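The bread that waits until morning

She starts work at the hour when her neighbors in Ladcombe go to bed. For 19 years she has baked bread in the same narrow building near the river, and in this time she changed her recipe only 2 times. We met in the small room behind the shop, where she drinks tea between the ovens, and we spoke for most of an afternoon.

"People think a baker is a person with strong arms," she told me. "My arms are quite normal. What I have is patience, and I did not have it when I was young. I had to learn it from the dough."

She learned the trade in Ulloa, in a bakery which made only one kind of loaf, round and dark, with a thick crust. The owner did not explain much. He put her at the table beside him and she had to look at his hands. When her loaf was bad, he cut it in half, left it in front of her and went back to his own work. 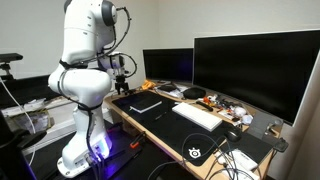
"After some months I understood what he wanted me to see," she said. "The holes were big on the top and small on the bottom. It means the dough was shaped too late, or with too much flour on the table. He could say this to me in one minute, but then I would forget it."

Her own bread is made from a sourdough that she keeps in a cold room. She feeds it with rye flour in the evening and with wheat flour very early, before the first loaves go in. Each loaf is 900 grams before baking. She weighs every piece, also after so many years, and she does not trust bakers who say that they feel the weight in the hand.

The flour comes from the Plerier mill, which is a short drive up the valley. She has bought there from the beginning, and only once she tried another supplier, when the mill had a problem with its water wheel in October. The bread of those weeks was too pale, she remembers, and the regular customers noticed it on the first day. One of them brought his loaf back and wanted to know if she was ill.

I asked if this made her angry. She laughed. "No, I was happy! It means that he really tastes it. A customer who eats without attention will go to the supermarket when it rains."

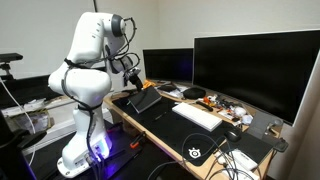
What is the most common mistake of people who bake at home?

"They are in a hurry with the first rise and then they are afraid of the oven," she said. "The dough should be left until it is soft and full of air, and this takes longer in winter. Then the oven must be very hot, much hotter than people like. At home they take out the bread when it is yellow and they say it is done. Leave it there. A dark crust has more taste."

She also gives this advice in her evening course, which she holds in the bakery in Emham, where a friend lets her use the big table. There are 20 places and they are usually taken quickly. Most students are retired, but lately there are also young parents who bake at night when the children sleep. She likes to teach them, though she admits that she is sometimes too strict about cleaning the bowls.

About the price of bread she speaks less gladly. Flour is more expensive than before, and so is the gas for the ovens. She raised her prices last spring and she wrote a letter to explain it, which hung on the door for a month. Only a few people complained. One woman corrected the grammar of the letter with a pencil, and she left it hanging like this.
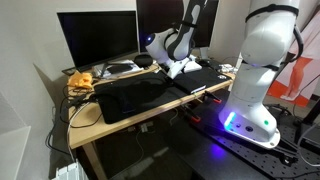
LADCOMBE, 2022-01-25

When I came back to the shop for a second visit, the shelves were already half empty and she was writing the orders for the next day in a long paper book. She does not want a computer for this. In the book she can see what the same families ordered last winter, and who stopped eating rye.

I wanted to know how long she will continue. She has a helper now, a young man who came for a summer and stayed, and he already shapes the white loaves alone. The dark ones she still makes herself.

"He is good, but he is too fast," she said. "I cut his bread in half and put it in front of him. And then I do explain it, a little. I am not so hard as my old teacher."

She closed the book and went to feed the sourdough.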